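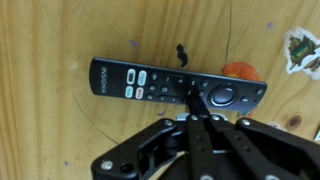

The Man Who Gives Every Remote a Home

Stories > People > At Home

Print this page | E-mail to a friend
75 shares | 8 comments

Cyprian Krawczyk can talk about television remotes for an entire afternoon, and I know because I let him. He lives above a shoe repair shop in Prurnthorpe, in two rooms and a kitchen, and the bigger room belongs to the collection: 700 remotes in shallow drawers, sorted by how they feel in the hand.

"Everybody expects them to be sorted by brand," he says, pulling one drawer open and then another before I've had time to look at the first. "But you don't use a brand, you use a thumb! Where does your thumb go? That's the drawer."

He started in April, eight years ago, when his aunt Zawadzka moved out of her house in Vondley and left him a shoebox of them. Most had no television to go with them anymore. He cleaned them with a cotton swab, put in fresh batteries and couldn't bring himself to drop them in the recycling.

I ask what he likes about the newer ones, expecting him to wave them off. He loves them. He talks about a black Insignia with real delight, starting with the name, which is in white capitals running across the short way, so you have to turn your head to read it.

"And then the app buttons, two by two, like a little window," he says. "One red, one minty green, the pale ones up top. Everything else on it is black. You could find that red one from across the room."

The part he really wants to discuss is the ring, the big glossy circle with the raised button in the center. He shuts his eyes and moves his thumb in the air. "You feel the edge, you feel the middle, you're done. My grandmother could work a ring. She could never work a grid."

His friend Georges Salameh, who comes over on Thursdays with pastry, has a different favorite: the volume rocker. "Plus and minus on one piece," Georges says. "You don't have to look. I would put that on my stove, on my car, on my neighbor." The two of them have argued over rings and rockers for so long that they finish each other's objections, and I was laughing too hard to write down most of it.

Cyprian is now building a display case for the front room with a friend from the Stoltard woodworking club. It will have a sloped shelf, low enough for kids, and people will be allowed to pick things up. He's firm about that.

"A remote behind glass is so sad," he says. "Press the buttons! Press all of them!"

He'd like to hear from anyone with an odd one in a drawer, batteries or no batteries. The shoe repair shop downstairs will take them in for him during opening hours.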